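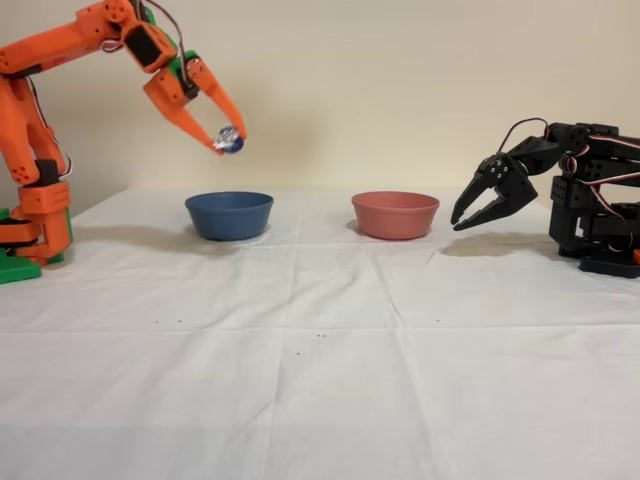
Ginik closes its year with better sales in generic medicines

January 25, 2018

Ginik, the maker of generic tablets and syrups, has given its results for the past year to shareholders. Total sales grew by 14 per cent. The larger part of this growth came from the products which pharmacies sell without prescription, mostly cough syrup and the small packs of painkillers. Prescription medicines grew also, but more slowly, and in the last quarter they were almost flat.

Lizelle Baloyi, who is finance director since last April, told the meeting that the company had paid more for raw materials in every quarter. She did not want to give a forecast for these prices. Ginik buys most of its active ingredients from abroad, and when the currency is weak the cost is felt quickly. The company keeps stock for 87 days, and she would like this number to be lower.

The second subject of the meeting was the contract with Naidoo, the wholesaler. Under the new terms Naidoo will deliver to up to 1100 pharmacies, among them many in small towns where the company had before only an irregular supply. Oratile Mathebula from the sales department explained that the owners of these shops often complained about late orders, and that some of them changed to another supplier for this reason. Deliveries under the contract start in April.

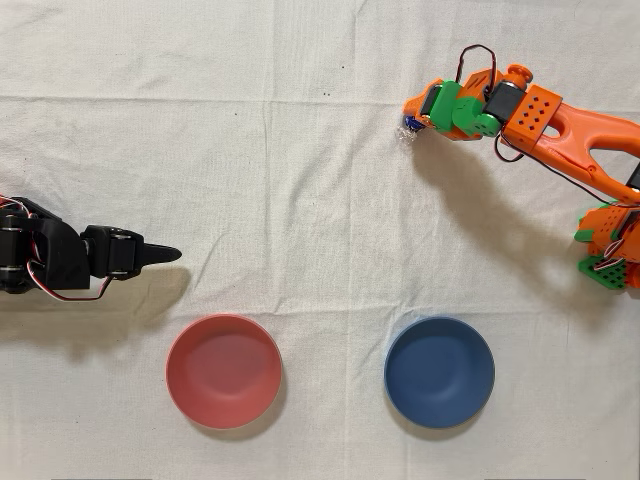
Shareholders asked several questions about the margin. Sushil Semwal wanted to know why the company gives such a large discount to the wholesaler in the first year. The answer was that the discount becomes smaller after 28 weeks, and that the company expects to sell enough in this time to cover it. Mr Semwal said he would wait for the half-year figures before he believes it. I must say that I share his doubt a little. In the previous contract there was a similar promise, and the discount stayed as it was until the end.

There was less to hear about new products. Two blood pressure tablets are waiting for registration, and a children's allergy syrup has been moved to next year. Nokuthula Mokgethi, responsible for registration, said that the documents for both tablets are complete and that the company now can only wait.

The dividend stays the same as last year and will be paid in two parts. Shareholders who have changed their bank should send the new details in writing before the first payment. The form can be asked for at the office, from Wanda Wasilewska.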